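Chapter 5
Choosing Fingers for Thin Parts

A gripper that does well with blocks and bottles can fail completely on a strip of adhesive liner. The part is thin, it bends, and it lies flat against something else. In this chapter we compare 2 finger designs on work of that kind and set out a way of scoring them that does not depend on who is watching.

The trials come from Drorutwood, where Bożena Pawłowska and Ximeng Shi ran 2,768 attempts on panels with gaskets. Each finger pair used the same arm, the same controller and the same wrist camera. Only the tips changed – one narrow and angled, the other wide and flat.

Before reading on, write down what you would count as a failed attempt. A missed edge is easy to judge. A liner that tears halfway is harder, and the Drorutwood team changed its rule once, in August, after Felicja Dudek rescored the early runs.

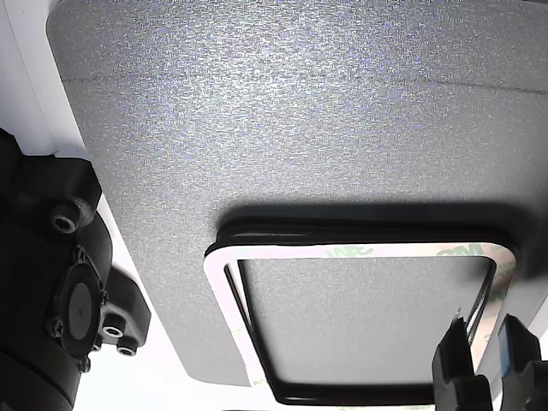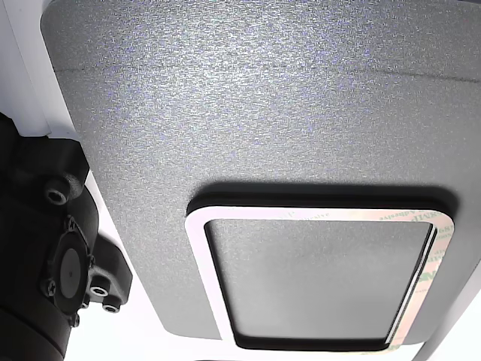

Gray textured panel with a black-edged gasket and white 3M liner, from the wrist camera.

Vol. 2 | Page 5

5.1 The approach angle

Most of the difference between finger designs shows up before contact. A narrow tip can come in low, almost parallel to the panel, and needs little clearance. A wide tip must come in steeper, and small errors in height then matter more.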